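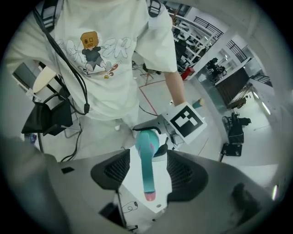

3 min read

Elgate opens its robotics lab to visitors and shows how hand-held grippers are used to teach robot arms

2022-06-30

Elgate held an open day at its robotics laboratory this week. Visitors saw the company's hand-held grippers in use, tried them at a work table, and watched a robot arm repeat a short handling task.

The open day was the first since the lab moved into its present rooms. Guests came from local manufacturers, two technical colleges and the neighborhood. They were taken through the lab in small groups, with each tour lasting 39 minutes.

Most of the time was spent on the grippers. An operator holds one in each hand and does an ordinary job with them, such as picking up a small object, turning it over or passing it from one gripper to the other. A camera on the gripper records the work from close up. Printed black-and-white markers help the software work out where a gripper is in relation to the camera. The recordings are then used to train a robot arm to do the same job.

"People expect to see someone typing code," said Lanying Song, who runs the lab. "Most of our day is spent picking things up and putting them down again. We wanted visitors to see that part, and to find out how it feels in the hand."

Lab engineer Haoran Cao led the hands-on session. Guests were asked to lift a small item between the finger pads, pass it across to the second gripper and set it down in a tray. Many squeezed too hard on the first try. Cao said new operators do the same, and that they practice for several days before any of their recordings are kept.

The lab has collected 2,370 recordings with the current gripper design, which is known in-house as Kastik. The design has finger pads with a mesh texture and a gray shell that is held from behind. Earlier versions were heavier, and operators complained of sore wrists after a long session. A session with Kastik can run up to 60 minutes before a break.

In the second part of the tour, Shiyu Xu demonstrated a robot arm trained on a set of the recordings. The arm picked up objects from a counter and placed them in a bin. It missed one pickup in the afternoon demonstration and completed it on the second attempt. Xu took questions on safety, cost and the time needed to train the arm for a new object.

Movater, which supplies packing equipment, sent a team to the open day and is planning a trial with Elgate. The trial will look at sorting small goods of mixed shapes, a job still done by hand at the company's packing site.

"Our products change every season and a fixed machine can't keep up," said Lâm Đỗ, operations manager at Movater. "I held the grippers myself and could follow what was being recorded. That makes it easier to explain to our own staff."

The trial is due to start in September and will involve 7 operators, all of them current packing staff. Elgate will train them at the lab.

Elgate plans to hold another open day after the trial. Schools and companies that would like a place can write to Qiuyue Song at the Elgate visitor desk. Tours are free, and visitors under 16 must come with an adult.

About Elgate

Elgate develops hand-held recording tools and software for robot training. The company works with packing, assembly and laboratory customers.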